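Shared Workshop Automation Build: Progress Report to the Khan Fund
Karkdale Workshop Group
Reporting period ending November

1. Purpose of this report

This report covers the second period of work under the equipment and materials grant. It describes the state of the arm build, the state of the simulation, spending to date, and the changes we are asking the fund to approve. The first report covered site preparation and the purchase of the bench frame and is not repeated.

The project is a small tabletop arm that clears and sorts light items from a table. The arm is being built at the Karkdale workshop by members on shared bench time. The control software, which we call Hirnonance, is developed and tested in simulation first and then moved to the hardware. The finished design files will be released to other workshops, as agreed in the grant letter.

2. Summary of status

Mechanical: base, shoulder and elbow joints assembled. Wrist in rework.
Electrical: power supply and motor drivers installed. Emergency stop wired and tested.
Software: joint control running on the bench. Camera processing running in simulation only.
Simulation: room model complete enough for camera tests. Contact behavior not yet acceptable.
Budget: within the approved total. One transfer between lines requested (section 7).
Schedule: 3 weeks behind the plan, all of it due to the wrist.

3. Mechanical work

The base plate was cut twice. The first plate was drilled from a superseded drawing and the bolt circle did not match the shoulder bearing. The second plate fits and has been bolted to the bench frame. The first has been kept for use as a drilling jig.

The shoulder and elbow joints use belt reductions. Belt tension was set by hand at first, which gave different results depending on who had done it. We now use a sliding motor mount with a set screw and a feeler gauge, and the setting is written on tape on each joint cover. Backlash at the elbow is within what we proposed. Backlash at the shoulder is slightly above it and will be measured again after the belt has run in.

The wrist is the main problem. The printed housing cracked along a layer line at the cable exit during a payload test at 160 grams, well under the target load. A second housing printed in a different orientation did not crack but flexed enough to rub on the cable. The current version splits the housing into two parts with a metal sleeve between them. It has been drawn and printed but not yet loaded. The remaining wrist fasteners are on order from Hiletti, who also supplied the joint bearings.

4. Electrical work

The supply, drivers and emergency stop are mounted on a single panel under the bench. The stop cuts motor power and leaves the controller running, so that joint positions are kept in the log after a stop. This was tested with each joint moving separately and then with both moving together. The arm sags at the shoulder when power is cut. A spring counterbalance is being drawn up, and until it is fitted a padded rest is placed under the forearm during powered work.

Cable routing through the elbow has been changed from an internal to an external path. The internal path looked better but required removing the joint to replace a cable – a job that took most of an evening the one time we did it.

5. Simulation work

Most of the software time in this period went into the room model. The earlier model was a table on a plain gray plane. Camera code tuned on it performed poorly on test pictures of real rooms, mostly by reporting edges of furniture and floor as edges of objects on the table. The new model adds walls, a tiled floor and basic furniture, and the materials can be changed between runs.

The wall material used for most of this period is a dark stone tile with pale grout. It was selected as a hard case. The grid gives strong straight lines at many angles once the camera is turned, and the tile surface has enough mottling to upset a simple brightness threshold.
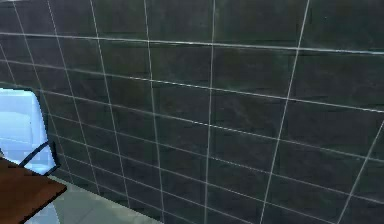 Figure 1. Rendered view of the tiled wall in the room model, with a corner of the wooden table at lower left.

Views of this kind, with very little of the table in them, are part of the test set on purpose. The camera code must report that it has nothing to pick up, and must do so within the time allowed for a normal view. The first version failed this often. It treated closed grout rectangles as box lids and passed them to the grasp planner, which then rejected them as out of reach. The final result was safe but the planner spent its whole time limit getting there.

Two changes were made. The first is a plane check: the table surface is found before anything else, and any outline that does not rest on it is dropped. The second is a rule for views in which the table covers less than a set share of the picture. In that case the software skips detection, reports an empty result and asks for a new camera angle.

The test set now holds 579 rendered views. After both changes the full set runs without a grout outline reaching the planner. There are 11 views still giving a wrong result of another type. In most of these the near rim of the table is read as a long thin object lying on the surface. A correction that ignores outlines touching the table boundary removes the error but also removes real objects placed at the edge, so it has not been adopted.

Open items in the room model are as follows.

Grout lines render slightly soft. Sharper lines would be a harder test and a second material is being prepared.

The floor meets the wall without a baseboard. The workshop has one, and it will be added so that the model has the same horizontal band at floor level.

Surface reflection on smooth furniture is not matched to anything measured. It is being left as it is until the camera is mounted on the bench and reference pictures can be taken.

Contact between gripper and object is not realistic. Light objects slide out of the grip at forces that hold them on the bench. Friction values have been adjusted several times without a good result, and we suspect the time step. No grasp results from simulation are reported here for that reason.

6. Transfer to hardware

The joint control code has been moved to the bench without changes to its structure. Gains had to be lowered at the shoulder. The arm follows recorded paths at reduced speed and stops at its soft limits.

The camera code has not been moved. The camera bracket attaches to the wrist housing, and fitting it to a part that may change again would mean repeating the calibration. A fixed bracket on the bench frame was considered as a stopgap. It would let us check detection against the real table and real lighting, and the parts cost is low. We intend to do this at the start of the next period whether or not the wrist is finished.

Workshop lighting will need attention. The bench is under two ceiling fixtures of different color, and daylight reaches it from one side until mid-afternoon. The simulation varies light level but not color. Color variation will be added before the first camera tests.

7. Budget

Spending on motors, drivers and the power supply is complete and came in under the line. Spending on printed parts is over the line due to the repeated wrist housings. Fasteners and bearings are on plan. No money has been spent from the travel line, and none is expected to be.

We ask the fund to approve moving the unspent amount in the travel line to materials. This would cover the metal wrist sleeves, the counterbalance spring and the fixed camera bracket. The total grant is unchanged. Receipts are attached separately in the format the fund supplied.

8. Risks

Wrist housing. If the two-part design fails under load we will change to a machined housing. This can be made on the workshop mill but would add up to a month, as mill time is booked ahead.

Contact model. If simulation of grasping cannot be made usable, grasp testing will be done on the bench only. That is slower and ties the software work to bench hours. It does not affect the camera work.

Bench access. The arm occupies the end bench and cannot be moved once calibrated. Other members have agreed to this for the coming period. A longer stay would need to be agreed again.

9. Plan for the next period

Load test the two-part wrist housing at the target payload.
Fit the shoulder counterbalance and repeat the emergency stop test.
Mount the camera on the fixed bracket and take reference pictures.
Add baseboard, sharper grout and light color variation to the room model.
Resolve the table rim errors or document them as a known limit.
Run the camera code on the bench with the arm unpowered, then powered at reduced speed.
Release the base and shoulder drawings, marked as draft.

The next report will include bench results for the camera code alongside the simulation results, using the same table layout for both.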